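Section 4: Setting Up the Koltent Self-Watering Insert

Now that you have unpacked everything and given the parts a rinse, you are ready for the pleasant bit, getting your plant settled into its new home. Set aside a quiet hour if you can. The job itself is short, but roots don't like being hurried, and neither do most of us.

Before you begin

Water your plant lightly the day before. Lay down some newspaper, and have a jug, an old spoon and your bag of potting mix within reach. The insert holds 2000 ml in its reservoir and fits the Garero and Jullden outer pots. If you own the older Eder pot, you will need the spacer ring (part no. 3478), sold separately.

4.1 Placing the insert

1. Stand the outer pot where you want it to live. A filled pot is a good deal heavier than an empty one, so please do this first!
2. Lower the reservoir into the pot with the fill tube toward the back.
3. Drop the float into the tube, red end up, and check that it slides freely.
4. Thread the wick through the slot in the divider plate, leaving a tail on both sides.
5. Press the plate down until both tabs click.

Caution: Do not force the tabs. If one refuses to click, lift the plate out, turn it halfway and try again.

4.2 Planting

6. Spread a thin layer of mix over the plate and lay the upper end of the wick across it in a loose curl.
7. Ease the plant out of its nursery pot. Squeeze the sides a little if it is being stubborn — pulling on the stems seldom ends well.
8. Set the root ball on the mix and fill in around it with the spoon, stopping just short of the rim.
9. Firm the surface gently with your fingertips.

Tall plants with broad leaves lean toward the light as they grow, so give yours a quarter turn every week or two. Wipe the leaves with a soft damp cloth when they look dull, supporting each one from underneath with your other hand.
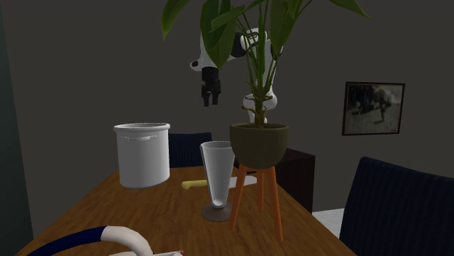
Fig. 7. Tall potted plant with long, glossy leaves.

4.3 The first watering

10. Water from the top, slowly, until the mix is evenly moist. The wick can't draw from the reservoir until the soil around it is damp.
11. Wait ten minutes, then fill through the tube until the float reaches the upper line.
12. Make a note of the date. You will want it when you work out your own refill rhythm.

Note: For the first three weeks, keep watering lightly from the top as well. Carola Seidel, who wrote the original version of this guide, liked to let the reservoir stand empty for two days between refills, and we still think that is sound advice for anything with thick roots.

Caution: Do not put liquid feed in the reservoir during the first month. After that, use half the strength printed on the bottle, and rinse the reservoir each spring.

If the float stays at the bottom after filling, see Section 6. Replacement wicks are listed under part no. 1557 and come cut to length.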